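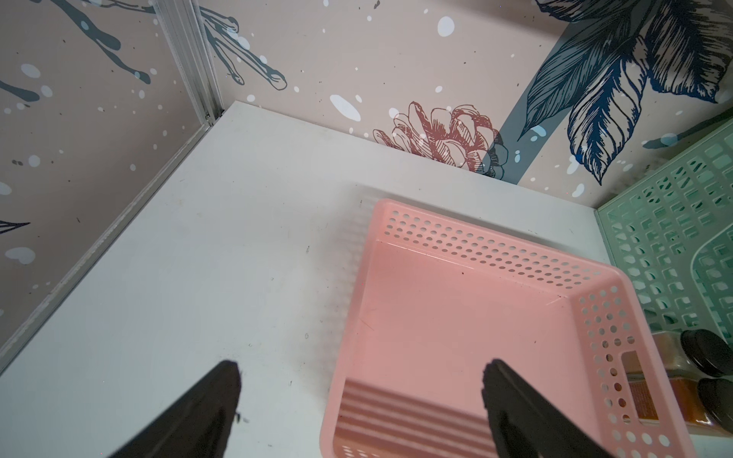 When do we need to settle on a task for the Skatevberg meet? By the end of this meeting, if we can manage it, and we did manage it in the end.

Pellesham Robotics Club
Minutes of the regular meeting, 7/23/23

The meeting opened a little late while everyone found a chair, and it was lovely to see so many of the younger members back from their summer trips. The minutes from May were read and approved with one small fix (the spelling of Tremblay).

Choice of task. We talked this one over for a good long while. The Denik team would like to stay with shelf tidying, where the arm picks up a basket and sets it down again on a marked spot. The Tremblay team spoke kindly of it but worried that 2 other clubs are entering something close to it. After plenty of back and forth - and a very welcome plate of lemon bars - we voted for shelf tidying, 11 in favor and the rest happy to go along.

Practice runs. The Denik team has logged 46 runs so far and 33 of them met the meet rules. Most of the trouble comes when the fingers close on a basket rim at a slant, and the group had many good ideas on that. We agreed to try a slower approach first and leave the finger pads alone until that has been given a fair chance.

Run log. Please, everyone, write down the runs that go wrong as well as the good ones, with a few words on where the basket started. The log sheets are in the blue binder by the door.

Money. Entry fees are paid. Spare cables will wait until fall.

Other business. A parent asked if families may come and watch a practice, and the answer was a very warm yes, as long as visitors stay behind the tape while the arm is powered. There was also a request to start earlier next time, which was put off to the next meeting.

To do before we meet again: Denik team, slower approach; Tremblay team, read through the Skatevberg scoring sheet and bring questions.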